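[kabe-yuka ML] Re: 大柄の壁紙の必要量と、コンクリート床のペンキ跡

お世話になっております。返信が遅くなりました。
質問の順に書きます。引用は必要なところだけ残しました。

> 初めて投稿します。物置にしていた部屋を作業部屋に直しているところです。
> 壁は石膏ボードで、前の壁紙は剥がし終えました。裏紙はところどころ
> 残っています。
> 貼りたいのは Pliltano の花柄で、見本帳には柄リピート663ミリとあります。
> 無地しか貼ったことがないので、どのくらい余分に買えばよいのか
> わかりません。面積で割ると2本で足りる計算ですが、
> 店では3本と言われました。

店の言うとおり3本にしてください。面積で割る計算は、無地か、リピートの小さい柄でしか使えません。

リピートのある壁紙は、隣の一枚と柄の高さを合わせて切ります。壁の高さに上下の切りしろを足した長さが必要寸法ですが、実際にはそれをリピートの倍数に切り上げた長さずつロールから減っていきます。663ミリだと、運が悪い高さの部屋では一枚ごとにリピートひとつ分に近い端材が出ます。端材は窓の下やドアの上に回せることもありますが、柄の位置が合うとは限らないので、最初から当てにはしない方が安全です。

それから、見本帳に「ステップ」または「半リピート」と書いてないか確認してください。隣の一枚が縦に半分ずれる柄のことで、これだと一枚おきに同じ高さに戻ります。ロールが二本あるなら片方を奇数枚目、もう片方を偶数枚目に使うと無駄が減ります。書いてなければ普通の横並びです。

追加注文のときはロット番号が変わります。同じ品番でも並べると色が違うことがあり、濃い地色では特に目立ちます。足りなくなってからの一本は、できれば別の面に使ってください。ロールの包み紙は貼り終わるまで捨てないように。私は一度捨てて、問い合わせのときに困りました。

> 裏紙は全部剥がすべきでしょうか。
> 浮いていないところは残してもよいと読みましたが、
> 濃い色の壁紙だと下の段差が出ないか心配です。

浮いていなければ残してかまいません。浮いているところはカッターで切り取り、段差をパテで埋めて、乾いてからサンドペーパーで均します。指の腹で触って引っかかりがなければ十分です。

濃い色は段差よりも継ぎ目が目立ちます。地色が茶や紺のもので、紙の切り口が白いと、貼った直後はよくても乾いて少し縮んだときに白い線が出ます。私は下地のうち継ぎ目の来る位置にだけ、地色に近い水性塗料を細く塗っておきます。線が多少開いても下が同じ色なので気になりません。塗料は試供品の小瓶で足ります。
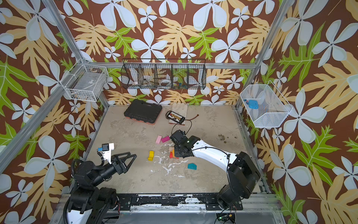
焦げ茶の地に大きな花と葉の柄。奥は黒いワイヤーのかご。

大きな柄は、どこから貼り始めるかで見え方が決まります。部屋の隅から順に貼るのが作業としては楽ですが、入口から正面に見える壁がある部屋では、その壁の真ん中に花の中心を置いて左右に振り分けた方が落ち着きます。その場合、両端の隅で半端な幅が出ます。隅の半端が手のひらより狭くなりそうなら、中心を柄ひとつ分ずらしてやり直してください。狭い帯は真っすぐ貼るのが難しく、そこだけ剥がれやすくもなります。

最後の一枚と最初の一枚が出会う隅では、柄はまず合いません。これはどこか一か所で必ず起きるので、ドアの裏か、背の高い棚の陰になる隅に持っていきます。入隅では一枚を折って回さず、少しだけ回して切り、次の一枚を下げ振りで垂直を取り直して重ねます。隅が垂直な家はほとんどありません。

> 糊は Gruken の粉糊と、Terken のチューブ入りとで迷っています。
> Uchida の店頭では粉糊が2,967円でした。

作業部屋なら粉糊でよいと思います。練ってから時間を置かないとだまが残るので、前の晩に作って蓋をしておき、朝もう一度混ぜています。チューブ入りは継ぎ目の補修に向いていますが、壁全体に使うと割高ですし、伸ばすのに手間がかかります。値段については私の近所の店とほとんど変わりません。

糊を塗ったら紙を内側に畳んで休ませます。休ませる時間は袋に書いてあるとおりにし、どの一枚も同じにそろえてください。紙は水を吸って伸びるので、一枚だけ長く置くとその分伸びて、上で合わせた柄が下でずれます。リピートの大きい柄でずれたときは、目の高さで合わせて、上と下は諦めます。見る人の目はそこに行きます。

表に糊がついたら、乾く前に水を絞ったスポンジで押さえて取ります。こすると濃い地色は光ってしまい、あとから直せません。水はこまめに替えてください。

> もうひとつ、床はコンクリートのままです。
> 天井を塗ったときの白いペンキが点々と落ちて乾いています。
> 剥離剤を使うべきか、上から塗ってしまうべきか。

水性ペンキなら、まず剥離剤なしで試してください。お湯を含ませた布を載せてしばらく置き、幅の広いスクレーパーを寝かせて押します。塊になっているところはこれで浮きます。薄く飛んだものは穴に入り込んでいるので、硬いナイロンブラシと中性洗剤でこすります。ワイヤーブラシは速いのですが、表面のきめが変わって、そこだけ色の違う丸い跡になります。私の床にも一か所残っています。
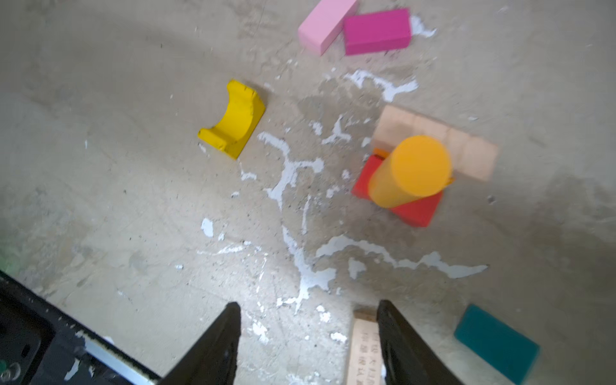
剥離剤は最後の手段です。使うなら換気と手袋は当然として、目立たない隅で先に試し、使用後の洗い流しを十分にしてください。残った成分があると、あとから塗る床用塗料が密着しません。床に排水口がない部屋では洗い流しが難しいので、私なら使いません。

上から塗る場合も、ペンキの塊は先に落としておく必要があります。膜の厚いところに塗ると段差がそのまま出ますし、古い膜ごと剥がれます。塗るつもりなら、薄い飛び跡まで完全に消す必要はありません。全体に軽くペーパーをかけ、掃除機と水拭きで粉を取って、よく乾かしてからプライマーを塗ります。

コンクリートの乾き具合は見た目ではわかりません。透明なビニールを床に置いて四辺をテープで留め、一晩おいて裏に水滴がつくかどうかを見てください。つくようなら下から湿気が上がっているので、塗膜の床はやめた方がよいです。浸透型の防塵剤なら湿気を閉じ込めないので、まだ使えます。色むらはそのまま残ります。

なお、作業部屋の床であれば、何もしないという選択も悪くないと思います。うちは防塵剤だけで、白い点は残したままです。物を落としたときに小さいネジが見えにくいのは困りますが、これはペンキ跡よりも床の地色のむらのせいです。細かい作業をするときは明るい色のシートを一枚敷いています。

順番についても書いておきます。床を塗るなら、壁紙より先に床です。プライマーのはねは紙から取れません。塗った床が十分に硬くなったら養生シートを敷いて壁に移り、幅木は一番最後に付けます。糊は床にかなり落ちます。濡れたまま踏むと滑るので、脚立の足元だけはその都度拭いてください。

ボードの継ぎ目にひびが出ていないかも、紙を貼る前に見ておいた方がよいです。出ていたらファイバーテープを貼ってパテをやり直します。前の壁紙を剥がした直後は湿っていて見つけにくいので、数日あけて斜めから懐中電灯を当てると影で見えます。

湿気の多い時期は糊の乾きが遅く、五月のうちに壁まで終えられるならその方が楽です。乾くまでの間、暖房や扇風機を直接当てるのは避けてください。継ぎ目が開きます。

見本帳の該当ページに半リピートの表示があるかどうか、わかったらこちらに書いてください。壁の高さと幅、窓とドアの位置もあれば、切り出しの順番を表にしてお返しします。

> 長文失礼しました。よろしくお願いします。

こちらも長くなりました。床の防塵剤については他に使っている方もいると思うので、補足があればお願いします。

--
kabe-yuka ML
投稿の際は引用を必要な範囲に絞ってください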